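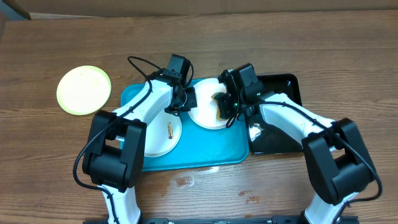 Progress report to the Nisbet Fund, second installment
Student robotics club, table-clearing project
12 Nov 2024

You asked for a short report this time, after the last one. We have taken the hint.

In September we told you the club would teach a two-armed robot to clear up after a snack: plates off the tray, scraps away, surfaces wiped. We also said it would be done by now. The plates part is coming along. The students drive the arms by hand to record each run, then train on the recordings and watch the robot do something slightly different from what they showed it.

Recorded runs so far: 1254. Of those, 69 were thrown out, mostly for reasons the students logged as "my fault" and in one case as "lunch." Paper plates are harder than we promised you they would be. They bend, they slide, and when two of them stick together the robot has no opinion on the matter. We moved to picking them up by the rim with one arm while the other stays out of the way, and the trained policy cleared both plates in 34 of the last 50 attempts. The other 16 are on video and are popular with the younger members.

Wiping started later than planned. The first sponges were too small for the gripper to hold without folding them into a knot, so we bought bigger ones, which it also folds. Crumbs are now part of the setup, and the students crush their own crackers for the purpose - this is the only budget line that has never run over. 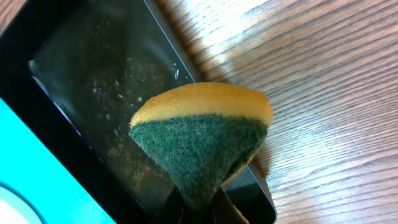
Innes Farquharson wrote back on the draft of this section to ask whether the robot should be gripping the sponge at the narrow end at all, and whether anyone had tried holding it flat, yellow side down, before recording another hundred runs. A fair point. Two students are trying it, and the hundred runs are on hold.

Money. We have spent $2930 of the grant. Most of that went on spare gripper fingers and cables from Dotico, who deliver fast and pack everything in far too much foam. The storage drive has not been bought yet. We would like to move that line to the next quarter, with your approval.

Still to do before the spring showcase: settle the sponge grip, record wiping with both arms, and get the robot to stop when the table is clean. At present it stops when a student says so.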